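Skikivar Teaching Kit for Two-Finger Grippers
Stidwood catalog no. 700

The Skikivar kit lets an operator show a robot arm a task by remote control. The operator holds a hand controller with a trigger. The arm follows the hand, the gripper follows the trigger, and the view from a small camera at the wrist goes to the operator's screen. Everything is saved together as one demonstration: arm position, finger opening, trigger travel and wrist view.

The kit was designed at our Endholm shop for close work inside housings, where a fixed overhead camera loses sight of the fingertips. Computer teardown is a common use. Drive carriers, latches and cables sit close together, and the operator has to judge the approach from the fingers themselves.

Desktop computer chassis, blue drive carriers, wrist view
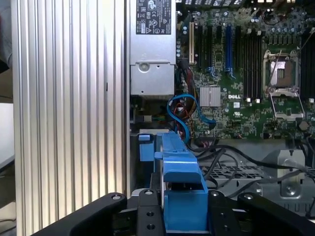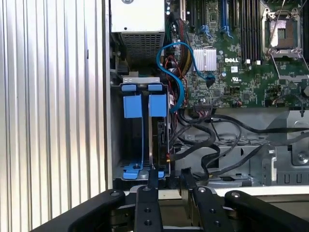
Catalog page 2

What is in the box

Hand controller with trigger and hold button
Wrist camera with bracket and screws
Cortés recording unit with power supply
Cable set for arm and controller
Foot switch for starting and stopping a recording
Printed setup guide

How a task is recorded

Clamp the workpiece and bring the arm to its start position. Press the foot switch once to begin. Guide the gripper through the task at a steady pace, then press the switch again to end. The recording unit asks whether to keep or discard the run. Discarded runs are erased and don't use up a run number.

The hold button freezes the arm while you move your hand to a more comfortable position. Holds are marked in the file and can be trimmed out later. Motion scaling can be set so that a large hand movement gives a small movement at the fingertips. We suggest the lowest scale for latches and connectors.

For parts of a task that are hard to steer remotely, the arm can be switched to hand guiding. Hold the grip ring and move the arm directly. Both methods write to the same file format, and one demonstration can contain both.

Storage and limits

The recording unit stores up to 3,000 demonstrations. Files can be copied out over a network cable or to a removable drive. The unit accepts 2 wrist cameras for use with a pair of arms. The second camera is sold separately.

The controller doesn't give force feedback. Set the grip force limit before working with thin plastic parts, and keep loose cables clear of the wrist joint. Workpieces must be unplugged from wall power before the arm is brought near them.

Fit

Works with most arms that accept outside position commands. Send us the arm model and the flange drawing with your order and we will supply the matching bracket. Fingers are not included.

Ordering

Sold as a complete kit. Replacement triggers, brackets and foot switches are listed under Skikivar spare parts. Page last revised August 2, 2020.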